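Home News Television Actress Paloma Bellamy Confirms Her Engagement to Musician Lyle Yazzie

Actress Paloma Bellamy Is Engaged to Lyle Yazzie; The Couple Met on the Set of "Jutham"

Paloma Bellamy, the actress whom many viewers know as Dr. Nell Aquino from the series "Jutham", is engaged. Her agent, Wanda Pruitt, confirmed the news on Monday in a short message to reporters. The future husband is the musician Lyle Yazzie, who wrote songs for the second season of the same series.

Fans of the show were already guessing for several weeks. In June, Bellamy was seen at a concert of Yazzie in Lamlow, where she stood near the side of the stage and sang with him the last song of the evening. After this night a fan page collected 3,417 comments under one post, and most of them asked the same question. The actress did not answer at that time.

According to Pruitt, the two have been a couple for six years, which is longer than the public believed. They became friends during the filming, when Yazzie came to the studio to teach Bellamy some guitar for one episode. The episode was later made shorter and the guitar part was removed, but the lessons continued.

"They are very happy and they would like to keep the details for their families," Pruitt wrote. She did not give a date or a place for the wedding. She only said that it will be a small celebration, with up to 9 guests from each side.

Bellamy was before in a relationship with the producer Marcus Schumacher. They separated in a friendly way and still work together. Schumacher congratulated the couple on his own page and wrote that he expects to be invited "at least for the cake."

The engagement comes in a busy period for the actress. She has finished her work on the science fiction film "Jistum", directed by Nabila El Ouafi, in which she plays an engineer who must stay alone at a research station for the winter. El Ouafi said in a radio interview that Bellamy learned her part very fast and asked more questions about the story than any other actor she has worked with. The film will be shown first at the Lamlow festival, in a hall with 1,010 seats, and the tickets for this evening are already sold.

Yazzie is preparing his third album. He told a local station that one of the songs carries the name of Bellamy's grandmother, but he did not want to say which one. Asked if he will play at his own wedding, he laughed and answered that the decision is not his.
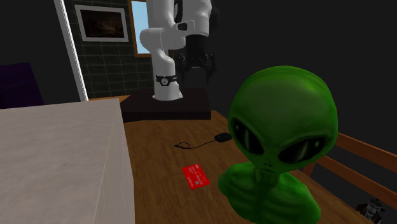

A white robotic arm with a black gripper, computer-generated image.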